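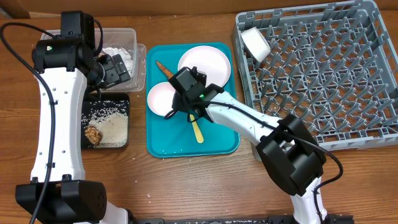

*Figure 1. Rice, a fried item and a teal serving tray on the practice table.*

**Unit 9: Portioning and Tray Service**
Handout prepared by Bronwyn Ormsby for the Friday group

This unit deals with setting out a single meal on a tray. Students should have read the notes on hand washing and food storage before attending.

**Holding food before service**

Rice and fried food are best held separately. Where they share a small tray, as in Figure 1, the rice softens the coating and grains cling to it. Overfilling is the more common fault. The rice in the black tray comes slightly over the edges, and grains have reached the table in several places. Fill to just below the rim and level with the back of a spoon.

**Setting the tray**

1. Wipe the serving tray, including the raised rim and corners.
2. Place the large plate first. It must lie flat before any food is put on it.
3. Add the small dish to the left, leaving room for a hand to grip the tray.
4. Portion the rice, then the fried item, then the vegetable.
5. Check the rim of each dish and wipe off any stray grains.

Food should not be laid directly on the serving tray - use a dish, however small.

**Clearing down**

Loose rice is gathered with a dry cloth first. A wet cloth presses the grains into the wood and leaves starch behind. Used tissue goes in the bin.

**Assessment**

Students work in pairs and have up to 4 minutes for each tray. Completed record sheets go to Hina Abbasi in Room 111. The written exercise is due in April.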